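Hanging Trash Bags and Small-Space Bins: Your Questions
Povura Home Notes

Why hang a bag on the wall at all?

I love this setup! A small adhesive hook and an ordinary plastic bag give you a trash spot in places where a regular can gets kicked over or is always in the way. Craft corners, the side of a desk, a laundry nook - all good. I started with one in October and now there are hooks in three rooms.

What kind of hook should I get?

Small white stick-on ones are fine for dry, light trash such as paper, wrappers, tape ends and dryer lint. Check the weight limit on the package and stay well under it. If you are throwing away cans or coffee grounds, use a screw-in hook or go back to a can.

Will it stick to a painted wall?

Usually, if the paint is smooth and has had plenty of time to cure. Wipe the wall with rubbing alcohol, let it dry, press hard for 90 seconds and then leave it alone overnight. I know, waiting is the boring part. Textured walls are trouble, and so is wallpaper.

How do I hang the bag?

Tie the two handles together loosely and drop the knotted part over the hook. The bag will hang flat against the wall until you start filling it. To throw something in, just pull the front of the bag toward you below the knot.

What about using a bucket too?

Yes, please do! Stand a plain plastic bucket on the floor right under the bag, up against the baseboard. It catches whatever misses, and once the bag gets heavy you can lower it so the bottom rests inside. On carpet I wouldn't skip it - Noman Abbasi wrote in to say he went without one and spent an evening scrubbing out cold tea.

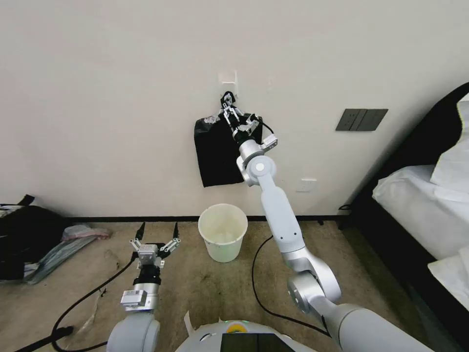 How high should the hook go?

High enough that a full bag clears the rim of the bucket. Mine is 58 inches off the floor, and I like being able to reach it standing up. Go lower if kids are going to use it.

Black bags or clear ones?

Black looks neater and hides the mess. Clear is handy for recycling. They hang the same way.

How do I get the hook off again?

Depends on the brand. If it has a pull tab, stretch the tab slowly straight down along the wall and never toward you. For the kind without a tab, warm it with a hair dryer and work dental floss behind it.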